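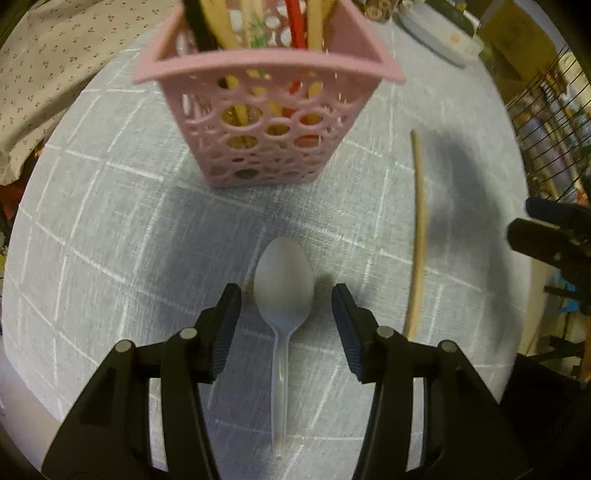
Begehung Haus Bania, März — Reihenhaus, Ziegel, Satteldach, Schornsteine an beiden Giebeln. Mit P. Kovačević, Start 8:15. Kommentare gleich dahinter, Reinschrift folgt.

## Dach und Giebel

- [x] Dachdeckung Straßenseite: i.O.
- [ ] Dachdeckung Hof: 2 Ziegel verrutscht, Traufe links. Hrubý anrufen
- [ ] Schornstein Ost: Fugen ausgewaschen, oberste Lagen lose. **Vor dem nächsten Sturm sichern**
- [x] Schornstein West: neu verfugt, Mörtel aber zu hart für den alten Stein. Beobachten
- [ ] Dachrinne Hof: Gefälle falsch, Laub drin

## Fassade

- [x] Sockel: leichte Ausblühungen, wie beim letzten mal
- [ ] Sturz Eingang: Haarriss, etwa 400 mm lang. Gipsmarke setzen
- [ ] Fensterläden 1. OG: Haken fehlt rechts, Laden schlägt
- [x] Gesimms: trocken, keine Abplatzungen

## Innen

- [ ] Treppe: Stufenhöhe 190 mm, Antritt niedriger. Stolperstelle, Markierung anbringen
- [ ] Handlauf: wackelt am oberen Pfosten
- [x] Kellerdecke: Kappen ohne Befund
- [ ] Dachboden: Balkenkopf am Ostgiebel weich, Schraubendreher geht rein. Holzgutachten bei Clerura anfragen
- [x] Rauchmelder: alle getestet
- [ ] Elektro: Verteilung ohne Beschriftung, Prüfprotokoll fehlt 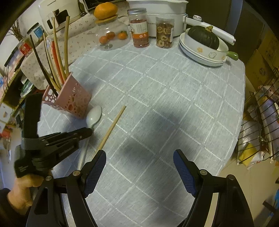 *Runder Tisch mit Löffel und Stäbchen auf der Decke.*

## Offen / Wer

- Gerüst Ostgiebel: Angebot Plutine liegt vor, Kovačević klärt Stellfläche mit Nachbarn
- Denkmalbehörde: wegen Mörtel nachfragen, Rezeptur schriftlich. Kein Zement mehr, auch nicht "nur für die Fugen oben"
- Kellerlichtschacht nicht geprüft, Gitter klemmt — beim nächsten Termin Brecheisen mitnehmen
- Schlüssel Hoftor nur einmal vorhanden. Nachmachen lassen
- Pläne: Schnitt stimmt nicht mit der Treppe überein, neu aufmesen

Dachboden bis zum Gutachten nicht belasten, keine Kisten mehr hoch. Gilt auch für die Mieter im 2. OG, Aushang macht Kovačević.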